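Paste trials, still on the bench copy. Wednesday, early.

Csenge Pálfi has sent over the supplier sheet for Statlow, the ready-mixed starch paste everyone wants us to switch to. The sheet says it holds on lime plaster "without sizing". I have read that sentence on a good many tubs and have yet to see a wall that agreed with it. No figure for damp, no figure for old distemper, and the test surface was new card. Who hangs paper on card?

Ran it anyway against our own cooked wheat paste. Same brush, same plaster offcuts, strips cut from one roll of the Somogyi lining paper. 27 strips in all, hung in 3 batches so I could blame the batch if I needed to. Bence Vass did the hanging and I did the pulling, so neither of us could favour our own work.

Results so far. Statlow grabs faster, granted. You get less slide when matching a pattern, and for a floral repeat I would call that a fault. Two of its strips lifted at the seam overnight. Lucian Jitaru thinks the offcuts were dusty. Possibly, but the wheat strips were on the same dust. 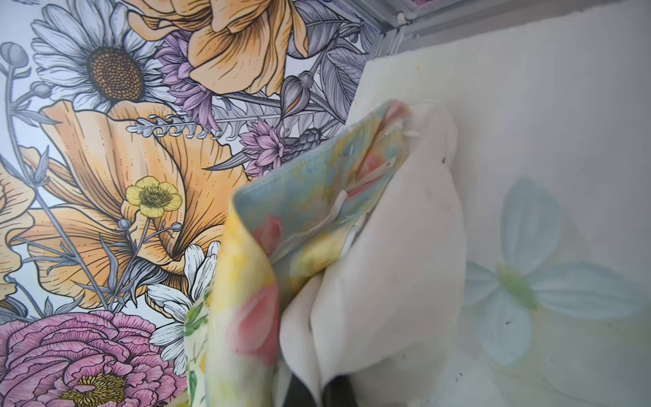
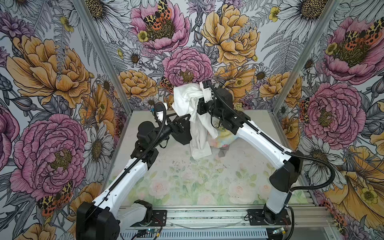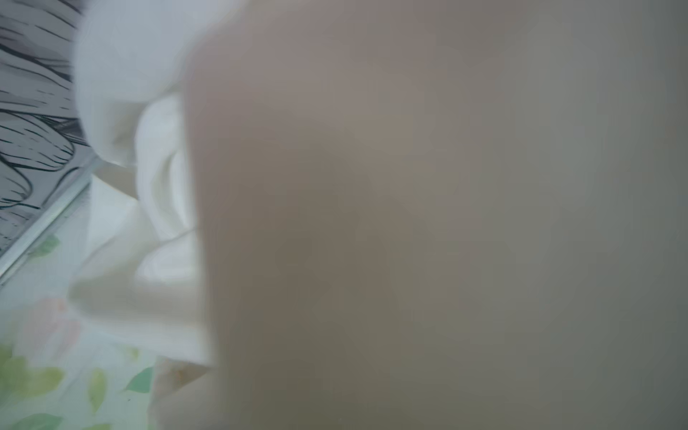 Szeged, April

Second go, after Noémi Dobos complained that I had made up my mind beforehand. Fair. Sized half the offcuts this time and left the other half bare, and asked Ilona Gál to label them in pencil on the back so I couldn't tell which was which.

Sized: no difference I'd put my name to. Bare: Statlow worse again, though by less. The seam lift has gone, which bothers me a bit, as nothing changed except the weather and a fresh tub. Would like the batch number of the first one. The bin has been emptied.

Still don't believe the claim about reversibility. "Releases with cool water" took me most of a morning and brought some of the print off with it. Wheat paste let go after one soak.

Price: 556 for the large tub, against next to nothing for flour. Csenge says I'm not counting the time spent stirring. True, I'm not.

To do: try the Cenel size underneath, ask Ivar for an older offcut with distemper on it, wash the good brush.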